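3. Program Setting and Methods

3.1 The home safety and child identification sessions

The sessions studied in this paper were held in the town of Stakley between October and the following spring. They were run by the community services unit of the local police department, working with the two elementary schools in the town and with the Parisi Street branch library. Each session lasted one evening and had two parts: a short talk on safety in the home, given to parents and children together, and a table at which a parent could fill out an identification card for each child. Figure 3 shows a kitchen counter.

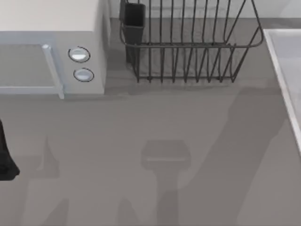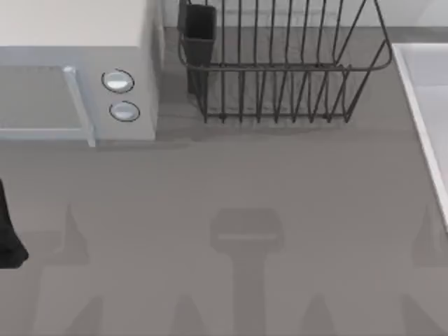 Figure 3. Two computer-rendered views of a kitchen counter with a microwave oven at the upper left.

The identification card was a single folded sheet. It had space for a recent photograph, a set of fingerprints, height and weight, eye and hair color, and any medical needs. The department kept no copy. Officers told parents this at the start of the evening and again when the card was handed over, and the same statement was printed on the back of the card in English and Spanish. Earlier work on programs of this type has often treated the card as the main product of the session. The present study takes a wider view and asks whether attending changes how families deal with the department in the months that follow.

3.2 Participants

Invitations went home with students in both schools. A total of 136 families attended at least one session, and 104 of these agreed to take part in the study. Consent was given in writing by a parent or legal guardian. No data were collected from children directly, and the fingerprint cards were never seen by the research team.

Families who agreed to take part did not differ much from the other attending families in the number of children they brought or in the school their children attended. They were somewhat more likely to have come to the session with a neighbor or relative. We return to this point in Section 5, as it may mean that the group was better connected within the town than attending families as a whole.

A comparison group was drawn from households in the nearby town of Cleravon, where no sessions were offered during the study period. Some 500 households received the first questionnaire by mail. The two towns share a county dispatch center and a newspaper, but each has its own police department. Cleravon has a larger share of rental housing, and this was taken into account in the analysis.

3.3 Officers and training

The sessions were staffed by 17 officers over the study period, with three or four present on a given evening. Before taking part, each officer completed a half-day course that covered the taking of fingerprints from young children, the content of the safety talk, and ways to answer common questions from parents. The course was written by Kieran Rudd, then the sergeant in charge of community services, and was taught by him on all but one occasion.

Officers wore their regular uniforms. The department had at first planned to use polo shirts with a badge printed on the front, but the schools asked that children meet officers dressed as they would be seen on patrol. Where possible, at least one officer at each session was assigned to the patrol area in which the school stood, so that families would have some chance of meeting that officer again.

3.4 Measures

Three sources of information were used. The first was a parent questionnaire, given at the session and again by mail six months later. It contained items on trust in the department, on knowledge of whom to call for matters that are not emergencies, and on willingness to speak with an officer about a concern in the neighborhood. Answers were given on a five-point scale. The items on trust were taken with small changes from the Ametti Community Contact Scale, and the remaining items were written for this study and tested with a small group of parents who did not attend the sessions.

The second source was the department's log of calls to the non-emergency line. Calls were sorted by street block and by general subject before they were passed to the research team. Names, telephone numbers and exact addresses were removed by the records clerk. The log does not record whether a caller had attended a session, and it can therefore be used only to describe change at the level of the block.

The third source was a set of interviews with officers. These were held in person by Ryan Hartley, who had no prior connection with the department, and lasted between 30 minutes and an hour. Supervisors were not told which officers had agreed to be interviewed. Notes were shared with each officer, who could correct or withdraw any statement – two officers did so, in both cases to remove details that might have identified a family.

3.5 Analysis

Questionnaire scores were compared across the two time points within each town, and the size of the change was then compared between towns. Households that returned only one questionnaire were kept in the description of the sample but left out of the comparison. Where a parent had skipped a single item, the mean of that person's other answers on the same scale was used in its place. Where more than one item on a scale was missing, that scale was not scored for the household.

Interview notes were read separately by two members of the research team, each of whom prepared a list of themes. The lists were then combined, and differences were settled by discussion. Themes raised by only one officer are reported in Section 4.3 but are marked as such – they should be read as the view of one person and not of the department.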